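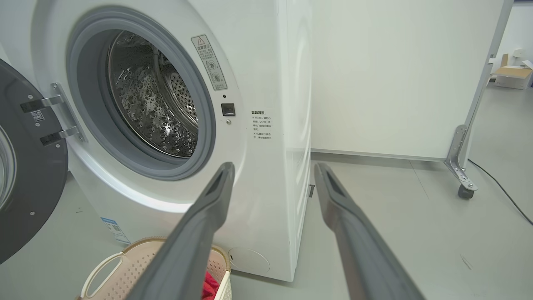
Is the Flokura home monitoring kit suitable for a household with no medical training?

Most adults will manage it without difficulty once they have read the quick-start card, although anyone who lives alone, or whose eyesight is poor, should be shown how to use the finger sensor before they need it.

Flokura Home Monitoring Kit: review for members
Grellisley Health Equipment Library

The Library lends equipment to residents recovering at home from respiratory infections, and to those who have been asked by their practice to keep a record of their temperature and oxygen level. The Flokura kit was put forward for the lending list last winter. It has now been used by seven households in Grellisley, and this review sets out what was found. The kits were bought at the ordinary retail price and the manufacturer had no part in the exercise.

Members should note that nothing in this review replaces the advice of a doctor, nurse or pharmacist. A reassuring number on a small screen is no reason to delay asking for help when a person feels seriously unwell.

What the kit contains

The Flokura arrives in a zipped case of stiff grey fabric. Inside are a fingertip pulse oximeter, a digital thermometer with a flexible tip, a paper diary, a quick-start card, a longer instruction booklet and a packet of cleaning wipes. Batteries are supplied for both devices. There is a mesh pocket in the lid for spare batteries, but it is shallow, and in two households they fell out when the case was opened upside down.

The oximeter is the better made of the two instruments. The spring is firm without being uncomfortable, and the hinge showed no play at the end of the loan period. The display can be turned to face the wearer or a carer by pressing the single button briefly. A longer press opens a settings menu which most users did not want and several entered by accident. The booklet explains how to leave it on its last page but one, and this would be better placed on the card.

The thermometer is plain and adequate. It gives its signal when the reading is ready, and the beep is loud enough to be heard from the far side of a bedroom. It does not have a lit display. Users taking a reading at night had to switch on a lamp, and one carer reported using a torch so as not to wake the patient fully.

How the kit was assessed

Each household kept the kit for the whole of its loan and was asked to record readings morning and evening in the diary provided. The assessment ran for more than six weeks. At the end of that period the diaries held 362 entries that were complete and legible, and these form the basis of the comments on ease of use below. No attempt was made to test clinical accuracy. The Library does not have the means to do so, and members who wish to know how a particular device performs should ask their practice whether it can be compared with one used at the surgery.

The Library also placed the Flokura beside two other kits already on its shelves, the Junitz and the Wieczorek, so that borrowers who knew one of the older kits could say how the new one differed.

Ease of use

Taking a reading with the oximeter is straightforward. The finger goes in as far as it will comfortably go, the hand is kept still and the person sits quietly until the figure on the screen settles. The quick-start card shows this in clear drawings with large captions. It also states that nail varnish should be removed and cold hands warmed first, and the Library was pleased to see this given a line of its own. With the Junitz kit the same advice is found only in the booklet, and borrowers have often missed it.

The card is less helpful on the matter of waiting. It tells the user to "allow the number to settle" without saying how a settled number can be recognised. Several borrowers wrote down the first figure that appeared. A staff member now explains at the point of loan that the reading should hold steady before it is recorded, and a printed slip to that effect has been added to the case.

Borrowers with arthritis found the oximeter easier to open than the Wieczorek model, which has narrow grips. They found the battery cover harder. It slides in a direction that is marked only by a faint arrow moulded into the plastic, and a fingernail or a coin is needed to start it moving. The Library changes the batteries between loans and hopes that few borrowers will have to do so themselves.

The diary

Much of the value of a kit of this kind lies in the record it leaves behind, and the Flokura diary is the best of the three examined. Each day has its own page, with a space for the time, the two readings and a few words on how the person feels. The paper takes ballpoint and pencil equally well. The columns are wide enough for shaky handwriting, and the cover carries a box for the telephone number of the practice, to be filled in before the first reading is taken.

There are two weaknesses. The first is that the diary contains no room for medicines taken. Carers who were giving paracetamol wished to note the time of each dose beside the temperature, and wrote it in the margin. The second is that the pages are glued at the spine and work loose when the book is folded back on itself, as it generally will be on a bedside table.

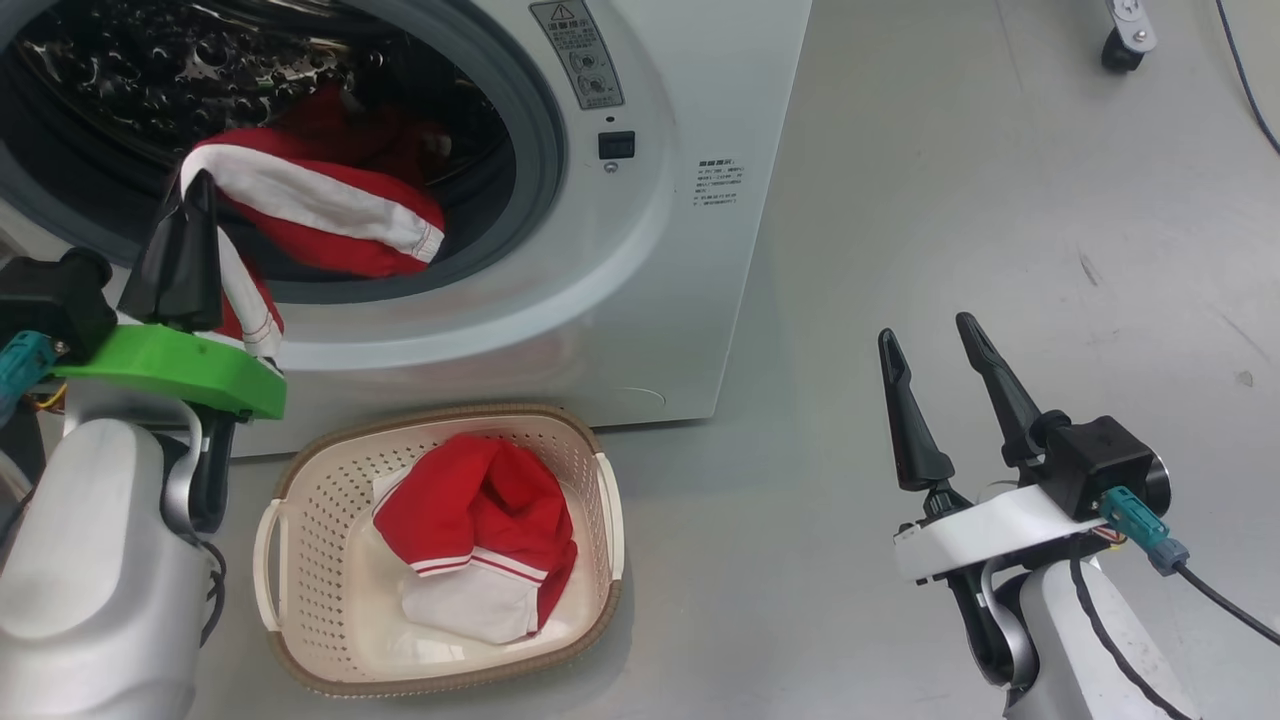
Replacement diaries can be ordered separately, but only in packs, and the delivery charge is high for a single household. The Library has therefore prepared its own loose sheets with an added column for medicines. They may be collected from the desk without charge whether or not the borrower has a kit on loan.

Guidance on when to seek help

The booklet devotes a full page to warning signs, and the wording is sensible. It advises the user to act on symptoms as well as on readings, and says plainly that difficulty in breathing, confusion or a marked change for the worse calls for urgent help whatever the display may show. It also reminds readers that the normal range for one person may differ from that of another, particularly where there is a long-standing lung condition, and that a practice may set its own figures.

It would be improved by a caution about skin tone. Oximeters can give misleading readings for people with darker skin, and a kit intended for use without supervision should say so prominently. The Flokura booklet mentions the point in a short note near the technical tables. The Library regards this as insufficient and has written to the manufacturer. No reply had been received when this review was prepared, and a printed notice is being placed in every case in the meantime.

Cleaning and storage

For a lending service this section matters a good deal. The two devices have smooth casings with few joins, and can be wiped down in a short time. The soft pads inside the oximeter are more troublesome. Dust gathers along the edge where the pad meets the casing, and a cotton bud is needed to lift it out. The booklet warns against holding either device under a tap and against the use of bleach. Borrowers are asked to use only the wipes supplied, and to leave the thorough cleaning to the Library.

The fabric case is the part least suited to repeated loans. Its outer surface can be wiped, but the lining holds marks and dries slowly. The Junitz kit is supplied in a hard plastic box that is bulkier and far less attractive, and for our purposes it is the better container. The Library has begun to lend the Flokura instruments in plain lidded tubs and to keep the fabric cases in the store. A family buying a kit for its own use need not be concerned about this, and would probably prefer the case.

Comparison with the other kits

Against the Junitz, the Flokura is lighter, easier to read and better explained. The Junitz has the sturdier box and a lit thermometer display, which night-time carers valued highly. Its oximeter does not turn the display, so that a carer sitting opposite the patient must read the figures upside down.

Against the Wieczorek, the differences are smaller. The Wieczorek oximeter gave borrowers no particular trouble apart from the narrow grips, and its battery cover is a model of good sense. It is let down by a booklet in very small type and by a diary that provides for only one reading a day – a strange economy in a product sold for close monitoring. It will remain on the lending list, with the Library's own sheets in place of the diary.

Neither of the older kits connects to a telephone, and nor does the Flokura. Some borrowers regretted this. Others said they were glad to have nothing to set up while feeling ill. The Library takes no view, but notes that a paper record can be read out to a nurse over the telephone by anybody in the house.

Recommendation

The Flokura kit has been accepted for the lending list. It is recommended for adults recovering at home who have been advised to keep a record, and for carers who will be taking readings on another person's behalf. It is not recommended for young children, for whom the oximeter is too large, and the booklet says the same.

Those who intend to buy their own should check that the quick-start card is included, as one of our kits was delivered without it. They should fill in the telephone number on the diary and practise a reading while everybody in the house is well.

Kits may be reserved at the desk or by telephone. The desk is open on Saturday mornings for collections and returns only. Returned kits should be handed to a member of staff and not left in the outside book drop, where one thermometer has already been broken.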